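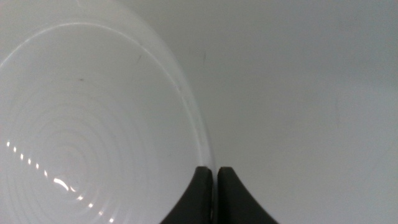
The pale plate-like object.

Heike Lenz had lived in Otilness for 35 years and had heard the diner was coming back four times. So when the new sign went up on the Greredow road in June, she drove past it twice before she would admit it said Irnard's.

"Same recipes," said the young man at the register.

"Whose?" said Heike.

He looked at the menu as if it might tell him. The old Irnard's had burned coffee, a concrete trout out front taller than a pickup, and a meatloaf people lied about. The trout had been hauled off to Ambaye when the place closed. Now there was a new trout, fiberglass, with eyelashes. The paper said it cost the town 1,456 dollars, and Heike would have liked to see that receipt.

She ordered the meatloaf. Two booths down a couple was telling their kids how they had come here every weekend when they were little. Heike did the math on their faces and decided they had not. Everybody in town had a story about Irnard's now. If all of them had eaten there, it would never have closed.

"How is it?" the young man asked.

"It's good."

He waited. She chewed. It was good, and that bothered her. The old one had been dry enough to need two glasses of water, and she had eaten it the night she was hired at the mill and the night they let 109 people go, her among them.

"The old one was worse," she said.

"Thank you?"

She left him a tip - more than she meant to - and went out to the lot. Some kid had already put a sticker on the trout's fin. A man was lifting his daughter up for a picture and telling her it was the very same fish.

"It isn't," said Heike.

The man laughed as if she had made a joke, and asked would she mind taking one of all three of them. She took it. She got most of the fish in.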